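Flendar 2 存档升级后仓库数据错乱，先别急着更新
版块：技术求助 › 存档与补丁

楼主 石磨旁边
我玩的是 Flendar 2 本体加港口扩展，没装任何模组。昨晚客户端自动更新到新版本，读旧档之后仓库界面全乱了：粮食显示 1557，点进去明细里只有 10，商队也不肯装货，一直提示“库存不足”。
存档是老版本开的，已经玩到第三代领主，不想重开。
试过的办法：
校验文件完整性，没有缺失。
删掉缓存目录重进，没变化。
读更早的自动存档，一样的问题。
有没有人遇到过？能不能退回旧版本？

2楼 Zürcher迷路的羊
遇到过，跟你一模一样。我那边是木材，总数和明细对不上。
更新说明里写了一句“调整仓储结算方式”，具体怎么调没写。我猜是把各个仓库的数字合并到领地总数里，老存档里没有这个字段，读出来就错了。
退版本可以，在客户端的测试分支里选上一个版本。注意一点：用新版本存过的档，旧版本打不开。

3楼 北岸盐商
不同意楼上说的合并。我拆过存档，老存档里一直有领地总数，新版只是改了刷新时间，从每天刷新改成每月结算刷新一次。楼主你把时间推进到下个月，再看看数字。

4楼 石磨旁边（楼主）
回3楼：推到下个月了，总数从 1557 变成 900，明细还是 10。所以是会动的，但动得不对。

5楼 Zürcher迷路的羊
那就不光是刷新时间的事了吧。

6楼 北岸盐商
楼主是不是有仓库建在河对岸？扩展里河对岸算另一个领地，旧版允许跨河共用库存，新版不允许了。如果是这样，总数把对岸的算进去了，明细只列本岸的，商队装货按明细来。

7楼 石磨旁边（楼主）
有，对岸有两座大粮仓，还有一座是前代领主留下来的。我去点一下看看。

8楼 冷灶
插一句，我没有对岸仓库，也出现了同样的问题，只是数字没差那么多。所以跨河这个解释最多说明一部分。
另外建议各位发帖时把版本号写上，主菜单右下角有。“新版本”三个字过两个月谁也不知道指哪个。

9楼 石磨旁边（楼主）
版本号是 1.5.7，更新前是 1.5.4。
看过对岸了，两座粮仓里的粮食都在，点进去数字正常，老的那座显示为“无主”。商队从对岸出发可以装货，从本岸出发不行。

10楼 北岸盐商
“无主”就是关键。1.5.5 改过继承，前代领主的建筑要在继承的时候手动认领，旧存档跳过了这一步。你到领地管理里找继承事项，应该有一条没处理的。

11楼 石磨旁边（楼主）
没有继承事项这一栏。

12楼 Zürcher迷路的羊
这一栏要有待处理的事项才显示，没有就是没触发。所以我说别在老存档上折腾了，退回 1.5.4 玩完这一局，新局再用新版。

13楼 北岸盐商
退版本是办法，但楼主已经用新版存过了，要有更新前的备份才行。楼主有备份吗？

14楼 石磨旁边（楼主）
云端有一份，是更新前一天下午的，要损失差不多一代人的进度。算最后的退路吧，先看看有没有别的办法。

15楼 渡口老张
我在官方讨论区看到一个叫 Selina Fankhauser 的玩家整理的修复步骤，在自己的存档上试了，有用。大意翻译如下，操作之前先备份。

第一步 备份
把整个存档文件夹复制到别的盘。云同步先关掉，不然改完的存档可能会被云端的旧文件覆盖。

第二步 处理无主建筑
进游戏后暂停，把无主的仓库拆掉。里面的货会退到最近的自有仓库，装不下的部分直接消失，所以拆之前先在旁边建一座空仓库。

第三步 强制结算
打开领地管理，把税率随便改一档，确认，再改回来。总数会重新计算一次。这时候不要开速，等界面上的数字停下来。

第四步 重建商路
旧商路全部删除，重新建。光改起点没有用，商路里还记着旧仓库的编号。

第五步 另存
用新名字存一份，退出到桌面再进，不要只退到主菜单。

16楼 冷灶
第三步我试了，有效，总数和明细对上了。我没有无主建筑，第二步跳过的。

17楼 Zürcher迷路的羊
拆仓库风险太大了。我前面说木材对不上，就是按类似的帖子拆过一座，退货的时候少了一大截，旁边明明有空仓库。

18楼 渡口老张
你旁边那座是不是只收石料？退货看仓库的收货设置，默认是全收，改过的话就不一定了。原帖里 Reto Bachmann 也问过这个，回复是把收货设置改成全收再拆。我漏译了，抱歉。

19楼 Zürcher迷路的羊
……是只收石料。行吧。不过这种设置不写在补丁说明里，我还是觉得是官方的问题。

20楼 北岸盐商
这点同意。1.5.5 的说明我翻过，继承那一条只有半行。

21楼 石磨旁边（楼主）
按15楼的步骤做完了，收货设置也改了。结果：
粮食总数和明细一致。
本岸商队可以装货。
对岸的老粮仓拆了，粮食退到新仓库，没有少。
有一个小问题，领地声望掉了一点，估计是拆前代建筑扣的，可以接受。
谢谢渡口老张，也谢谢盐商。标题我就不改了，没有备份的人还是先别更新。

22楼 Flarkton夜班
路过问一下，装了模组的能用这个办法吗？我装的是 Stetum 地图包，仓库是模组自带的类型，拆除按钮是灰的。

23楼 渡口老张
模组仓库不行，要等作者更新。Stetum 的作者说过 11 月会出适配版，在那之前停在 1.5.4 吧。

24楼 冷灶
补充一下，停在 1.5.4 的要把自动更新关掉，光选分支不够，我就被强更过一次。 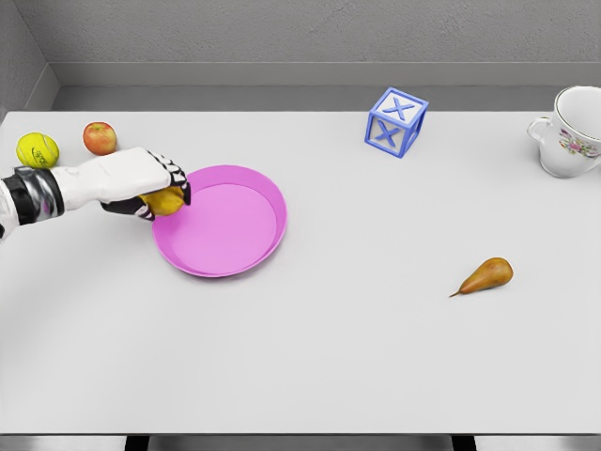 相关主题
Flendar 2 港口扩展：商路重新指定起点后船队原地不动
1.5.7 版本已知问题汇总（持续更新）
继承时如何认领前代领主的建筑
Stetum 地图包与本体版本对照
云存档冲突时该选本地还是云端

25楼 石磨旁边（楼主）
又玩了一晚上，过了三次月结，数字都正常。前缀改成已解决了，模组的问题请另开帖。

26楼 Zürcher迷路的羊
我用更新前的备份也重做了一遍，木材回来了。税率那一步我第一次没反应，后来发现是没点确认，只关了窗口。

27楼 北岸盐商
窗口右上角那个叉等于取消，老版本也是这样。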